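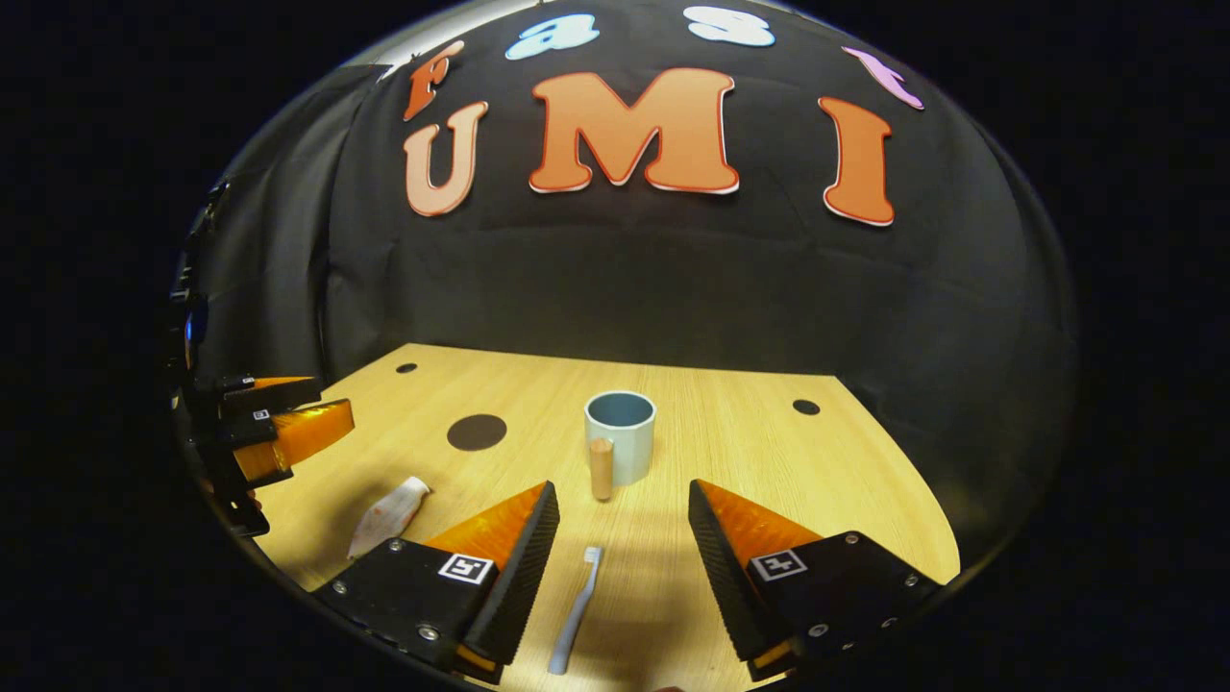
16 Nov 2019

I have spent most of this month on time stamps. It isn't the part of the job I would choose to write about, but it is what I have been doing, and a couple of people asked why the blog had gone quiet.

The short version is that our policy was trained on data in which the fingers and the camera disagreed about when things happened. The error was small, and for a long time we didn't look for it because the arm mostly worked. It would go to the right place, open at the right height, and then close a little early, so that the object was nudged away by the fingertips. We put that down to the network needing more examples. We gave it more examples, and it went on closing a little early with more confidence.

Some background for anyone new. We collect demonstrations by hand, with a gripper you hold like a tool and a wide lens looking down past the fingers. Each finger has a square marker on it, and the software works out how far open the gripper is from where the markers fall in the view. The position of the gripper in space comes from a separate tracking process. All of this gets written into one log per session by a program called Murker, which I wrote in a hurry in March and have been apologising for ever since. A second program, Cekell, reads the logs, lines everything up and cuts it into training episodes. Murker writes, Cekell reads. Most of my bugs live in the gap between them.

The early closing turned out to be in that gap. Murker stamped each image when it arrived in memory. The tracking process stamped each pose when the measurement was taken. Those are different moments, because an image has to be exposed, read out, compressed and sent over a cable before my code ever sees it. Cekell took both stamps at face value and paired them up. So every image in the training set was matched with a pose from slightly later than the moment it showed.

I found it by accident. I was plotting finger opening against gripper height for a single episode, a toothbrush being picked up off a table, and the curve had the fingers starting to close after the hand had already begun to lift. You can't pick up a toothbrush like that. I plotted a few more and they all had the same shape.

To measure the delay properly I needed a movement that showed up clearly in both streams. What I settled on was very simple. Hold the gripper over the table, move it sharply from side to side several times, and stop. The tracker gives you a position over time. From the images you can work out how fast the table is sliding past underneath. Take the speed from each, slide one along the other, and look for the offset where they match best. On our main gripper the answer was 50 milliseconds. I did it again with the lights lower and got a bigger number, which makes sense, as the exposure gets longer when it's dim.

That second result was annoying. If the delay had been fixed I could have subtracted a constant and gone home. As it is, Murker now asks the camera driver for the exposure time of each image and stores it next to the arrival time, and Cekell works back to the middle of the exposure. The transport delay still has to be measured for each camera, so there is now a short calibration step at the start of a session where you do the side to side movement. It takes less time than putting the kettle on and everyone forgets to do it. I've made Cekell refuse to process a log that doesn't have one.

The two-handed recordings were worse. With two grippers you have two cameras, two sets of markers and two delays, and if you correct one and leave the other, the hands drift out of step. For tasks where each hand does its own thing this hardly matters. For anything where one hand passes an object to the other it matters a lot, as the receiving hand has to be closed before the giving hand opens. In the old data the order was sometimes reversed. The network had been shown people letting go of things in mid-air and having them arrive safely in the other hand.

While I was in there I also rewrote the part that reads the finger markers. The old code looked for each marker afresh in every image, and if it missed one it repeated the last value it had. That sounds harmless. In practice a marker goes missing when the hand moves quickly and the image blurs, or when the object you are holding gets in the way, and those are the moments you care about. Repeating the last value gives you a flat step followed by a jump, and the jump comes late. Another small delay, stacked on top of the first one.

The new version uses either finger if only one is visible, given that they are linked and move together. If both are missing for a short gap it fills in between the good readings on either side. If the gap is long it marks the stretch as bad and Cekell drops it. I was nervous about how much we would lose. Out of 171 episodes in the set I use for testing, 14 had a stretch long enough to be dropped, and most of those I would have thrown out by eye anyway.

The lens caused some trouble too. It is very wide, and near the rim of the view straight things bend. The table edge is fine through the middle and then the sides of the table bow outwards. The marker code assumed the squares were square, which is near enough true in the middle and quite wrong at the edges. I had been flattening the whole image first and then looking for markers, and that stretched the outer part so much that the markers there turned to mush. Now I look for the corners in the raw image and flatten only the corner points. It's faster and it finds more of them. I should have done it that way from the start, and I believe there is a comment in the old code from me saying so.

After all that I reprocessed everything. This took a weekend of machine time and one false start, when I filled the disk with temporary files and had to begin again. I then retrained the same network with the same settings, changing nothing but the data.

We test on a plain task: a mug on the table, a small object beside it, pick up the object and put it in the mug. I ran 18 attempts with the old model and 18 with the new one, with the same starting positions marked out on the table. The old one dropped or nudged the object in enough of them that I stopped finding it funny. The new one still failed a few times, but the failures were different. It went for the wrong spot, or it caught the rim of the mug on the way over. The early closing had gone completely. I can live with new failures. It was the same old failure every time that was wearing me down.

There is a matching problem on the other side, when the policy is running on the arm. The image it sees is already old by the time it arrives, the network takes a while to produce its answer, and the arm takes a while to act on it. If you simply send the whole answer to the arm, the first part of the planned movement is for a time that has already passed, and the arm jerks as it tries to catch up. Our controller, Kelmendi, used to do exactly this and then smooth over the jerk with a filter, and the filter added its own delay. I have taken the filter out. Kelmendi now throws away any steps whose time has gone by and starts from the first one it can still reach. The gripper and the arm respond at different speeds, so each gets its own allowance.

The arm sounds different now. It used to make a faint ticking as it moved, which was the catching up, and I had got so used to it that I thought something had come unplugged when it stopped.

A few things are still open. Kelmendi's allowance for the gripper is a number I typed in after watching it, and I'd like to measure it the way I measured the cameras. The calibration movement works badly over a plain surface with nothing on it to track, so for now I tell people to have some objects out on the table when they do it. A bit of wood grain helps, though not as much as I'd hoped. And the two-handed logs from before March have no exposure times in them at all. I can guess from the brightness of the images, but a guess is a guess, and I have moved those logs to a separate folder until I decide whether to keep them.

I also want to change how Murker names its clocks. At the moment there is a field called time, a field called stamp and a field called t, and they mean three different things. One of them is in seconds and the other two are in nanoseconds. I know which is which today.

For anyone who uses our log reader: the new format is not compatible with the old one. There is a conversion script in the Panness repository, in the tools folder, and it will warn you about any session that has no calibration movement. Please read the warnings. If you have written your own reader, the field you want is capture_mid, and you should stop using arrival for anything except checking that the cable is all right.

Next up is the tracking process, which loses its place when the gripper gets very close to the table. I have some logs of it happening and no good idea yet about the cause.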